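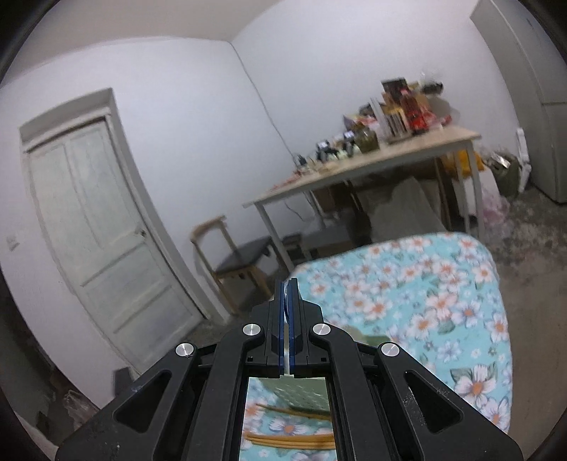 Figure 4. View from the hand-held gripper in a bedroom recording, fingers nearly closed. The mirror panel is at bottom center.

5.2 The closed-finger fault

The most expensive failure in the Falluven recordings was also the quietest. Of the 653 demonstrations in the March batch, 87 carried a finger width that had stopped changing partway through and stayed put until the operator ended the take. The log called these takes healthy. So did our checking script, which tested whether a width value was present and had no opinion on whether it was true.

The width is computed from the wrist camera, which tracks the two fingers and fills in missing readings with the last good one. We had added that last step ourselves, to get past single bad readings, and set no limit on how long it could go on. When the fingers come together, as in Figure 4, their dark blue pads meet in a narrow seam. In a dim room the tracker sometimes lost both fingers at this point, and the fill-in step then reported a closed gripper for as long as anyone cared to listen. Operators went on opening and closing the tool over bedspreads and cushions while the file recorded a firm and unwavering grip on nothing.

We learned of this from the robot. A policy trained on the full batch reached for a folded cloth with its fingers already shut, pushed it across the bed, and lifted an empty hand with what looked like confidence. Our first guess was a slipping linkage. Engelbert Prantl took the Brestwood arm apart, found nothing wrong, and put it back together — an afternoon's work that we report here because it deserves to appear somewhere. The second guess was the training code, and we were wrong about that for longer.

The safety side was less funny. Because the policy believed that closed fingers were the normal way to approach an object, it pressed down on contact and did not open. The force limit on the arm stopped it each time. We had set that limit for a different experiment and had planned to raise it.

The repair has two parts. The tracker now marks a reading as missing after 4 filled values in a row, and the Wallner checker rejects any take in which the width stays exactly constant while the tool is moving. A hand never holds still to the last decimal place; a stuck variable does it easily. We dropped the 87 takes and retrained on the rest for the comparison in Section 5.3. The side views in the mirror panel could in principle give a second estimate of finger position, but we have not tried this.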